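Ticket 935
Queue: Produce handling and packing
Site: Miretska
Opened by: Packing bench, late shift
Subject: Strawberries marked and leaking in mixed produce bags
Priority: Normal
Status: Closed

7:10 a.m. -- Packing bench
Customers picking up from the Callent stop are getting mixed bags with soft or split strawberries. Six complaints so far in May, all for the small mixed bag (fruit plus one or two green items). The berries go in loose, as they have since the punnets were dropped. The rest of the bag is fine apart from juice on it. Boxes of berries on their own are not affected. Please advise whether we should pull strawberries from the mixed bag for now.

7:45 a.m. -- Support
Please keep them in for today. A few questions first:
Which bags are you on, the Drola roll or the older Afolabi flat pack?
In what order do things go in?
How long do packed bags sit before they go out, and are they stacked?

8:20 a.m. -- Packing bench
Drola roll, the white see-through ones. We finished the flat packs in April.
Order is whatever is closest. Usually the berries are at the front of the bench so they go in first.
Bags sit up to 80 minutes in the crates. Two layers per crate on busy days.

8:35 a.m. -- Support
First thing to change is the order. Long green items first, laid along the bottom, then anything round and firm, strawberries last and near the opening. Do not knot the neck, fold it over once. Pack one crate this way and one the usual way and let both sit for the full time, then open them and compare.

10:50 a.m. -- Packing bench
Did both crates. Usual way: soft berries in most bags. New order: better, but still some with a flat bruised side. The bruised ones were nearly all in the bottom layer. Also the film clings. When you push something in, the bag folds in on itself and drags the berries down with it, so they do not stay on top even if you put them there.

11:15 a.m. -- Support
Two separate problems then. The bottom layer is weight. Go to a single layer for mixed bags until further notice, even if it means more crates.
For the clinging, try opening the bag fully before loading. Shake it out, put a hand down to the bottom corners and turn back the top edge to make a cuff. The Drola film is thinner than the flat packs and creases more, so it needs this where the old ones did not.

1:30 p.m. -- Packing bench
The cuff helps. It is slower, maybe a few seconds a bag. One person tried laying the bag on its side and sliding things in flat instead of standing it up. The berries moved less that way. Is that allowed?

1:40 p.m. -- Support
Yes, if the bench is clear on that side. Anything with a hard handle needs to be moved well back first, the film snags easily. Wipe down before you start.

3:05 p.m. -- Packing bench
Packed the afternoon order on its side, single layer, cuffed, berries last. 224 bags. Checked every tenth one after the wait. No splits. Two had a small mark near the stem, which could have come in from the grower that way.

3:20 p.m. -- Support
Good. Please run it the same way tomorrow before we change the bench card. Also check the berries when the trays arrive and note anything soft, so we can tell delivery damage from packing damage.

Next day, 2:15 p.m. -- Packing bench
Same result. One tray arrived with soft berries at one corner -- set aside and logged. No complaints from Callent. The slower pace is manageable with a second person opening bags.

2:40 p.m. -- Support
Bench card updated for Miretska:
1. Clear and wipe the bench.
2. Open the bag fully and cuff the top.
3. Lay the bag on its side.
4. Green items first, strawberries last.
5. Fold the neck once, no knot.
6. Single layer in the crate.
Closing. Reopen under the same number if complaints start again.

Attachments (1)

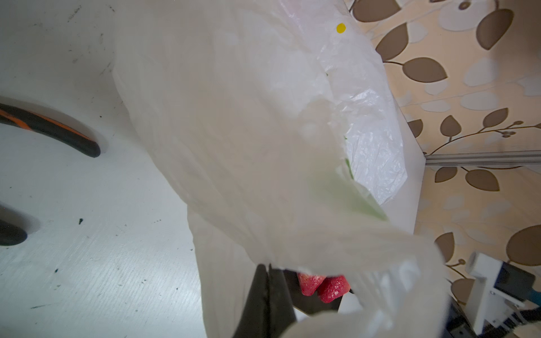

Mixed bag on the bench, strawberries at the folds of the film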